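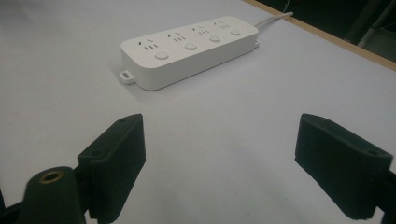 Four-way strip with individual push buttons and a mounting tab at each end, the near one slotted.

Fixing a power strip by its end tabs

The method applies to any strip with a slotted tab at each end of the base. A fixed strip stays put when a plug is pulled and keeps its cord away from feet and chair castors.

You need: 2 pan-head screws, a pencil, masking tape, a bradawl and a hand screwdriver.

1. Unplug the strip at the wall and remove everything connected to it.

2. Choose the position. The cord should reach the wall socket with slack to spare, and the buttons should face the side you work from. Leave room beyond the end sockets for bulky adaptors.

3. Lay masking tape along the surface under the strip. Set the strip down and trace the inside of both slots.

4. Lift the strip away. Mark the middle of each tracing - this leaves some adjustment in either direction.

5. Check the thickness of the top. The screw must not come through the other side. Start each hole with the bradawl and peel off the tape.

6. Refit the strip and drive both screws by hand until the heads just touch the tabs. Straighten the strip, then tighten a quarter turn. Overtightening cracks the plastic.

7. Plug in at the wall and test each socket with a small lamp, using its own button.

Never drill through the housing or open it to make a new fixing point. If a tab is broken, replace the strip.

Leif Granström, 22/12/2021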